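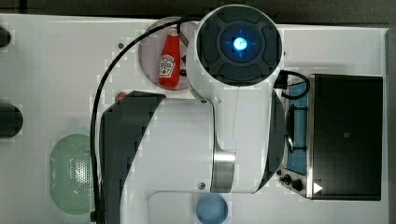 A ketchup bottle on a plate, with a toaster oven on the same table.

News > Community > Stinholm

Shared kitchen opens to Stinholm residents

January 26, 2018

The Jadoon Center has opened a shared kitchen for residents of Stinholm and Gendcombe. The room may be reserved for up to 2 hours at a time. Plates, condiments and countertop appliances are provided, and users are asked to leave tables clear after each meal.

"Many households asked for a place to prepare a simple meal," said Noreen Tarar, director of the center. The center recorded 1,581 visits last year.

Filed under: Local News, Food

Recent items
Pullora Road library extends hours
Tanveer Mirani named to Gendcombe school board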